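Darasby bed sheet, pale pink — three months of use
Review by Annelies Lüthi
Monday, January 19, 2026

I bought the Darasby sheet in a shop in Cilitz, where they had it on the lower shelf, next to the more expensive ones. I was looking for something pale for the double bed, because most of my folding happens there and a dark colour makes me tired.

The cloth is smooth but not slippery. When I spread a large garment on it to fold, the garment stays where I put it, and this I like very much. My old satin sheet was terrible for this work. The colour is also practical — dark and brown clothes are easy to see against it, so I find the corners quickly. 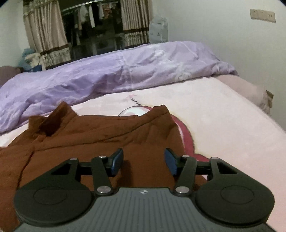
Rust-brown garment spread out on the pink sheet.

Washing is simple. I wash it at the normal programme and hang it over the door. It has become a little softer since the first time, and the colour is the same. The elastic is the weak point. On a thick mattress it must be pulled hard, and one corner at the foot end comes off if somebody sleeps restless. My friend Mahnaz has the Gernska sheet, and hers holds better, but it feels rough to me.

I would buy it again, perhaps one size larger.
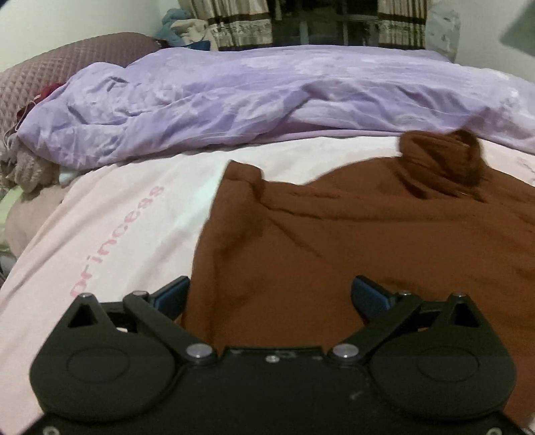
Does it need ironing?
I iron it only when guests come. If you hang it straight after the wash and pull the edges a little, most of the creases go away on the bed after one night.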